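Home Gallery Kitchen Workshop Garden Older posts Contact

The Spice Jar Question

1 December 2018

Every house has a drawer or a shelf where small jars go to be forgotten. Ours was the shelf above the stove at the Mallholm place, which is the worst location for spices according to every cookbook ever printed, and also the only location you can reach while stirring. I moved them out in September, meaning to have the whole lot sorted by the weekend. You will notice the date at the top of this page.

What follows is a gallery in the loosest sense. I promised people pictures of jars on trays, and there will be jars, and there will be a tray.

First, the tray theory. A tray turns clutter into a collection. Six jars loose on a counter are a mess; the same six on a tray are a decision somebody made. I got this from a Rirden catalog years ago and have been repeating it as my own ever since. The tray should be dark, so the jars show up against it, and it should have a rim, so they stay put when you slide the whole business across to wipe underneath. It should also be bigger than you think, as jars are sociable and attract more jars.

Second, lids. I used to believe in matching lids. I bought a set of 14 from Gralldale, all the same brushed finish, very handsome, and for a month I had to pick up every one of them to find the paprika. I salted a custard. After that I went back to whatever lids the jars came with, and dinner improved. 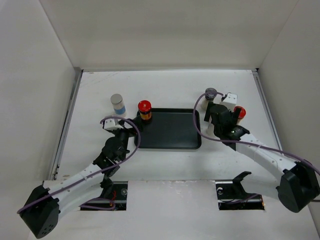 Red caps are the ones I'd keep if I could keep only one color. You can find a red cap with your eyes half shut and an onion on the go. Silver looks smart and tells you nothing. Dark grey is for things you don't plan on using, and in my case that's celery seed, bought for one recipe and now old enough to have opinions.

The trouble with red is that it catches on. Once two jars have it, you're back to reading labels like a person with time on their hands. A bright label helps here. Orange and yellow you can spot from the sink. Pale blue at the bottom of a jar is very tasteful, and I've walked right past it many times.

A word on white surfaces. They make small things easy to find and they make everything else easy to find too, including every smudge and scuff you've put there. I've made my peace with the scuffs. The turmeric stain by our kettle is another matter, and I've been told Sisodia paste will lift it. Two tubs so far. The stain looks well rested.

As for filling the tray, I've gone slow. One jar goes on, I cook with it for a few days, and if I reach for it more than twice it has earned its spot. The rest wait on the side. It's a harsh system and the cumin is insufferable about it.

Still to come on this page: the tea tins, the drawer of lids belonging to no known jar, and the label maker, once I find the label maker.

Back to top Older posts Newer posts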